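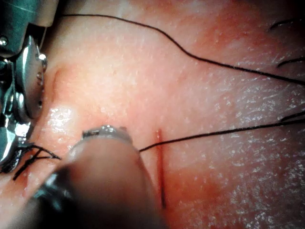
Tuesday, September 15, 2020

Rebound tests on the Nelaris match balls, second attempt. Gerd Petersen still wants a yes or no for the club before they order for the winter. I don't think he gets one from this.

The claim we are supposed to check is that the new bladder "holds its bounce" through a season. No one at Nelaris has put in writing what a season means. Gerd asked them twice and got a brochure back both times. So we made up our own season, which I don't love: 370 strikes per ball on the kicker, same panel facing the foot as far as we can manage, then 24 hours' rest, then drop. A real ball gets wet, gets kicked into a fence and spends the weekend in somebody's trunk. Ours gets hit by a rubber foot in a heated room.

Drop height 2 m onto the steel plate, bottom of ball to plate. Pumped to the middle of the range printed by the valve. 14 balls in the batch, half struck and half left alone on the shelf.

Mean rebound for the unstruck balls was 122 cm. The struck ones came in a shade lower, but the spread inside each group is bigger than the gap between the groups. I would not call that a difference. I would also not call it proof that there isn't one, and that is the part Gerd is going to skip when he reads this. 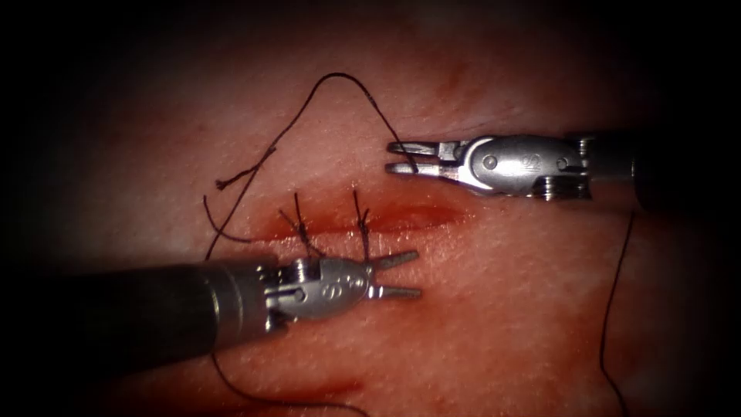 Two instruments, one from each side of the incision.

Problems, in the order I noticed them:

The pressure gauge. I checked the Mühlbauer gauge against the old dial one and they disagree. Not by a lot, but by enough to move the bounce. Pranab says the dial one has been off since it was dropped. Maybe. I have seen no calibration slip for either. Until somebody finds one, treat every pressure in this notebook as "whatever the Mühlbauer said."

Pushing the needle in lets air out. We knew that. What we did not do is let it out the same number of times for each ball. The struck balls were checked before and after the kicker, the shelf balls only once. So the struck group may be low because of us. Stupid mistake and it's mine, I wrote the sheet.

Reading the height. Annelore read the first half off the video and Pranab read the rest. When I had them both read the same drops without talking to each other, Annelore was higher nearly every time. She goes by the top of the ball and takes off the diameter, he goes straight for the bottom. Either is fine if we pick one. Picking bottom.

Ball 9 has a seam that stands up. It came off the plate sideways on every drop and we kept the best one, which in plain English means we threw out the ones we didn't like. Taking ball 9 out of the table. Leaving the raw numbers on the sheet with a line through them so anyone can argue. 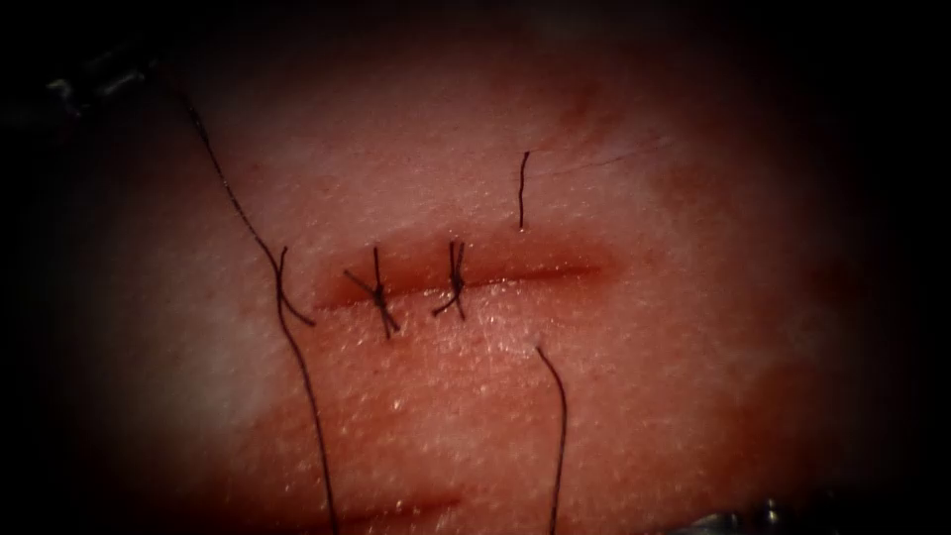

The other thing that bothers me is the comparison ball. Gerd's whole case is that the Nelaris is better than the Brarnon the club uses now, and the only Brarnons we have came out of the club's own bag. Nobody knows how old they are. Comparing a new ball to an old ball and finding the new one livelier is no finding at all. Asked Gisela Kröger whether she can get us a few unused Brarnons through the shop. She thinks so, at list price.

Also: bounce off steel says very little about a wet pitch in November. Eckhard wants to take the drop frame outside and use the real grass. I'm not against it, but he needs to tell me how he plans to deal with the grass being different a step to the left. "Lots of drops" was his answer yesterday.

To do before anyone sends anything to Gerd:
- find calibration slip for the Mühlbauer or send it out
- redo shelf balls with the same number of needle checks (me)
- all videos re-read from the bottom of the ball, ball numbers hidden (Annelore)
- new Brarnons (Gisela)
- kicker foot has a split starting at the toe, Pranab to look at it before the next run

Gerd phoned while I was writing this and asked if it was "looking positive." Told him it was looking like a gauge problem. He's going to call again Friday.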